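Galby Snack Shelf

Data card and README

Galby Snack Shelf is a set of pictures of a chip shelf in a small shop, with notes on the stock, the tiers and the blue baskets used for picking. It was put together for people who work on shelf layout, facing checks and small-basket picking of light, crinkled packaging. The release covers one product group only: potato chips in bags.

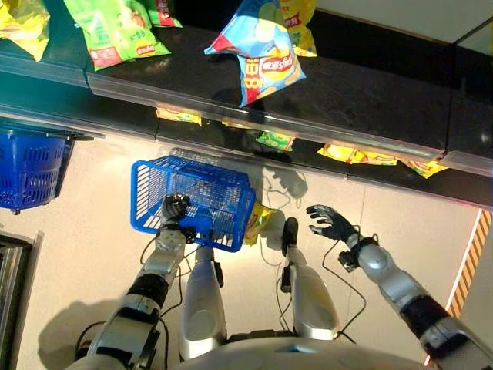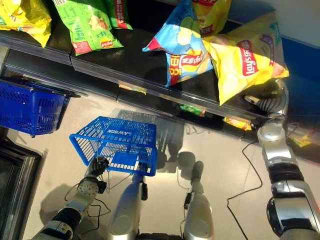

Figure 1. Chip bags on the top tier of the dark shelf, with more packages partly visible on the tier below. Blue baskets in both pictures.

Contents

The set holds 1,467 pictures in 2 folders:

shelf/ - pictures in which the bags are the main subject
basket/ - pictures in which a shopping basket is in view near the shelf

A picture goes into basket/ if any part of a basket can be made out, including one at the end of the shelf. There are 559 pictures in basket/. The remainder are in shelf/. No picture is in both.

Each folder has a file called labels.csv with one row per visible bag. Columns:

picture_id
tier - top or lower
color - main color of the bag
brand - as read from the bag, or blank
visible - full, part or sliver
orientation - upright, tilted, flat or unknown
note - free text

Labeling rules

Tier. A bag is "top" if it rests on the glossy black surface and "lower" if it is seen beneath the front edge. The clear plastic strip along the edge is treated as part of the shelf. Packages seen through the strip are labeled if their color can be told.

Color. Use the color that covers the largest part of the visible face. Yellow, green and light blue account for most rows. Lime green and bright green are both entered as green. A bag with a red corner or band on another color takes the other color, and the red goes in the note.

Brand. Enter a brand only if the name or logo can be read in that picture. Do not carry a reading over from a neighboring picture. The light-blue bag has a Lay's logo that reads well from most angles, but the yellow bags behind it are often blank in this column. Chinese characters are copied into the note where legible and are not translated.

Visible. "Sliver" means a narrow strip with no readable print. "Part" covers everything between a sliver and a full face. Lower-tier bags are hardly ever "full" in views taken from above.

Orientation. Judge by the printed face. If the face is hidden, enter "unknown". Sideways print alone does not make a bag "flat".

Baskets. Baskets are blue plastic. They have no rows in labels.csv and are listed in baskets.csv, with columns for picture_id, held (yes or no) and contents. If the inside of the basket cannot be seen, contents is left blank. A blank does not mean the basket is empty.

Counting

Bag counts per picture are not comparable across the set. The same stretch of shelf gives different counts depending on the angle and on what stands in front. Do not use row totals as a stock figure. For stock work, use the 25 reference pictures listed in reference.txt, which were checked by hand against the shelf.

Known problems

Glare. The foil is shiny and the shop light is strong. Highlights on wrinkled areas can hide print, mostly on yellow bags.

Overlap. Bags lean on each other. Where two yellow bags overlap and the join is unclear, they are entered as one row with "possible pair" in the note.

Price strip. The strip is included in the pictures, but prices are not transcribed.

Lower tier. Labels here are the weakest part of the set. Small packages that show only a top edge may be something other than chips - check the note before using them.

Missing values. In version 1 an unreadable brand was entered as "none". This was changed to a blank, and old scripts that filter on "none" will return nothing.

Related sets

Jindier covers drink bottles and uses the same tier column. Gestside covers boxed goods and has an extra column for crushed corners. The color names match across the three sets. The orientation values do not: Gestside has no "tilted".

File checks

Run check_labels.py from the top folder. It reports duplicate rows, unknown color names and picture_ids with no matching picture. Duplicate rows should be fixed in the source sheet and exported again.

Changes

February release: brand blanks corrected, baskets.csv split out from labels.csv, "sliver" added to the visible column.

Contact

Labels and corrections: Niilo Laaksonen, Ahonen. Send the picture_id, the row as it stands and the row as it should be.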